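Library > Proceedings > Robotics Outreach > Section 4

4.2 Demonstration protocol

The open day at Judmont in May drew 495 visitors, of whom 47 asked to run the Vakik simulator themselves. Each session lasted five minutes. Amerley Abubakari gave the spoken introduction, and Arnel Mangubat restarted the simulator between sessions. Visitors worked from a rendered view of a simple room, in which a thin silver rod lies on top of a wooden cabinet (Figure 5). They were asked to name the object they would pick up and the direction of approach before any motion command was sent. Answers were logged in Plullix and coded later by the first author.

Figure 5. Simulated view used in the visitor task. Note the soft, hook-shaped shadow on the back wall.
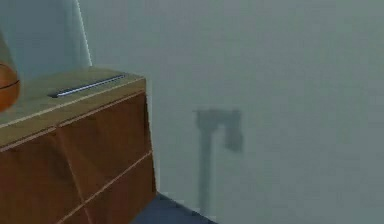 4.3 Coding of visitor responses

Responses were coded by target and approach direction. Unclear answers were kept as a separate class.

12 shares | 0 comments

This site uses cookies. Accept | Settings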